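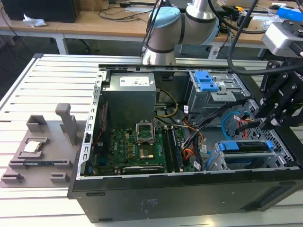 Open Day at the Plirmont Book Depot

Plirmont opens its book depot to the public once a year, in June. I went for the history list. The building is on the river side of town, a short walk from the bus stop, and the doors opened at 9 a.m. Entry was free, and you got a paper map at the desk.

The ground floor holds the warehouse stock. Most of it is American history in hardcover, shelved by publisher and then by title. Stultach Press had the longest run of shelves, with a good deal on Reconstruction, the early labor movement and the Western railroads. Their usual print run for a first hardcover is 1,000 copies. The catalog on the front table listed 2,312 titles in print across all the publishers stored there.

Upstairs is the Nijs bindery, which still does library rebinding by hand. We watched a county history get a new spine and cloth boards. The glue has to sit overnight, so they had a finished copy ready to pass along the row. Tours ran every 36 minutes and the one I joined was full. Go early if you want to stand near the bench.
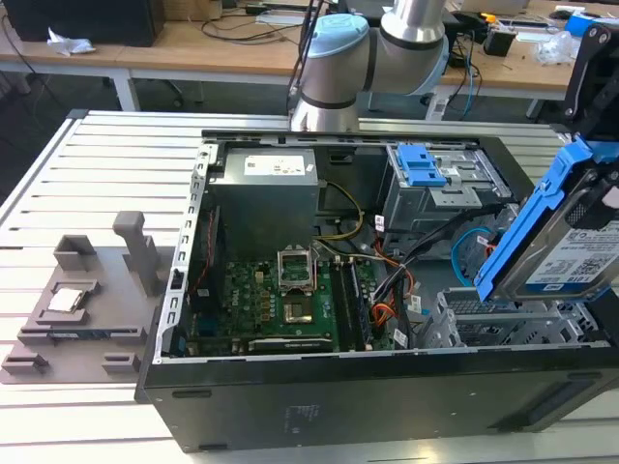
The sale room

Damaged and returned copies were $2 each, cash only. I bought a history of state constitutions with a torn jacket and a Skaretti reprint of a Union nurse's letters. The Skaretti reprints have small type but sewn bindings, and they lie flat on a desk.

Coffee was sold in the yard until noon. Parking is limited, and the side gate closes at 4 p.m.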